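件名: Re: 夜中に寝室のドアを引っかく猫について

みなさま、こんにちは。Teresa Rebeloです。
私の日本語はまだ完全ではありませんので、変な言い方がありましたらお許しください。

2026年9月10日、Wakiaさんは書きました:
> はじめて投稿します。保護団体から譲ってもらった4歳のメス猫のことで
> 相談します。昼間はとてもおとなしく、棚の下で寝ています。しかし、
> 夜中の2時になると、寝室のドアを引っかいて大きな声で鳴きます。
> ドアを開けると入ってきませんし、閉めるとまた始まります。
> 無視したほうがいいのでしょうか。それとも遊んであげるべきですか。
> 集合住宅なので、となりの家に聞こえていないか心配です。
> 食事は朝と夕方で、夕方は6時ごろにあげています。

Wakiaさん、毎晩よく眠れないのはとてもつらいと思います。私の家でも、Tavaresというオス猫が同じことをしましたので、自分の経験を書きます。ただし、私は獣医師ではありません。

最初に、健康のことを確認するほうがいいです。夜に大きな声で鳴く猫の中には、甲状腺や血圧に問題がある猫もいると獣医師から聞きました。4歳ならまだ若いですが、最近水をたくさん飲む、やせてきた、トイレの回数が変わった、ということがあれば、早めに病院へ行ってください。避妊手術が済んでいるかどうかも書いてありませんでしたね。まだでしたら、発情の声かもしれません。

次に、食事の時間です。夕方6時の食事から朝までは、猫にとって長いです。Tavaresの場合は、夕方の食事を少し減らして、その分を寝る前にあげるようにしました。一日の全部の量は増やしていません。ここは大切です。私は前に別の猫で失敗して、冬の間にずいぶん太らせてしまいました。

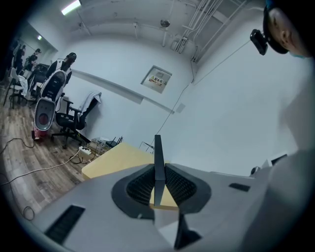

寝る前の食事の前に、ひもの先に羽根がついたおもちゃで遊びます。走らせて、つかまえさせて、それから食べさせる、という順番です。猫は狩りをして、食べて、体をなめて、寝る動物だそうです。最初の一週間は、Tavaresは私の顔を見るだけで遊びませんでした。おもちゃをカーテンの後ろにゆっくり隠すと、急に興味を持ちました。動かし方は猫によって好みがあるようですので、いろいろ試してみてください。遊び終わったら、ひもは必ず引き出しにしまってください。飲みこむと大変危ないです。

無視するかどうかの質問ですが、私の意見では、病気でないことが分かった後なら、無視が一番早いと思います。ただ、三日がまんして四日目にドアを開けると、猫は「長く鳴けば開く」と覚えてしまいます。私がまさにそれをしました。そのあとは前よりも声が大きくなり、主人に怒られました。また、怒って大きな声を出すことも、猫には返事になりますので、よくないです。

ドアを傷から守るためには、透明の保護シートをはるといいです。ドアの前に、猫がきらいな感じのマットを置く方もいますが、私はあまり好きではありません。その代わりに、廊下に爪とぎを置きました。立って使う高いものです。Tavaresは今もドアより爪とぎのほうをよく使います。

もう一つお聞きしたいのですが、ドアはどうしても閉めなければなりませんか。開けると入ってこないと書いてありましたので、入りたいのではなく、閉まっているドアがいやなだけかもしれません。アレルギーなどの理由がなければ、一度、一晩中開けたままにしてみるのはどうでしょうか。

おとなりの方には、先に一言お話ししておくほうが気持ちが楽になると思います。私は小さいお菓子を持って行きました。下の階の方も猫を飼っていて、今は旅行のときに世話を頼み合っています。

うちの場合、静かになるまでに四月いっぱいかかりました。時々は今でも鳴きます。
猫ちゃんがいつごろ家に来たのか、昼間はお留守番なのか、それも教えていただけたら、ほかの方も答えやすいと思います。

どうぞよろしくお願いいたします。

Teresa Rebelo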